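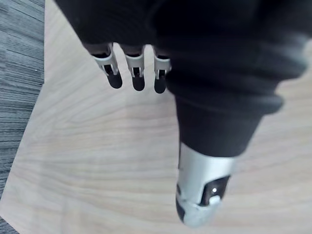 How to set up phone keys in a small guest house without regretting it

Sellers of phone-key systems like to say you can be up and running in an afternoon. Perhaps you can, if every door is the same and every guest has a charged phone. I run a small place with neither, so this guide goes more slowly than the brochure. I used the Pallier app with Wevon locks, but the steps should suit most makes.

Before you buy
Ask what happens when the internet goes down. Don't accept "it rarely does". You want to know whether a key already sent to a phone still opens the door, and for how long. Ask too whether the yearly fee is per door or per building. I was quoted 351 pounds, then found that message credits were extra.

Measure your doors as well. Wevon gives a range of door thicknesses on its fitting sheet, and old panelled doors are often outside it.

Step 1: Fit one lock and live with it
Choose the room you let least. Fit the lock, put in fresh batteries and use it yourself for 2 weeks. Try it with cold hands, a cracked phone and a bag on each arm. If it annoys you, it will annoy people who are paying.
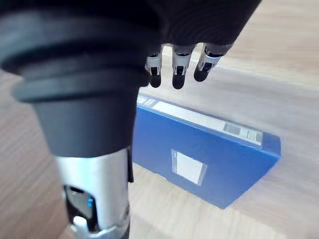

Tirkau

Step 2: Name the rooms properly
In the app, go to Property, then Doors, and type each name exactly as it appears on the door. The set-up screen offers "Door A" and so on. Ignore that. Changing a name later cancelled every key already sent for that room, which the manual leaves out.

Step 3: Link the booking calendar
Pallier says it works with Bogale, the booking system I use. It does, up to a point. New bookings came across quickly, but changes to a stay did not always follow. Make a test booking, move it by a night, then cancel it, and check the key list after each change. Until all three come out right, send keys by hand.

Step 4: Turn most of it off
The app will also offer lighting, heating, blinds and a "welcome mood". Leave them alone for now. The lock's memory is said to hold 4,000 entries and I have yet to need 67 of them – a big number on a box is no reason to switch anything on. 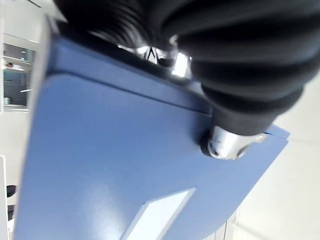

Tirkau

Step 5: Keep a way in that needs no phone
Have a metal key for every door and a keypad code for the front one. Change the code between guests. Write the steps for a flat phone on a card and leave it by the entrance, where a guest locked out at midnight can read it.

Step 6: Check the batteries yourself
The app shows a battery level, but mine read "good" until the morning the lock stopped. I now change the lot every February and put the date inside each cover.

Last updated 07/01/2023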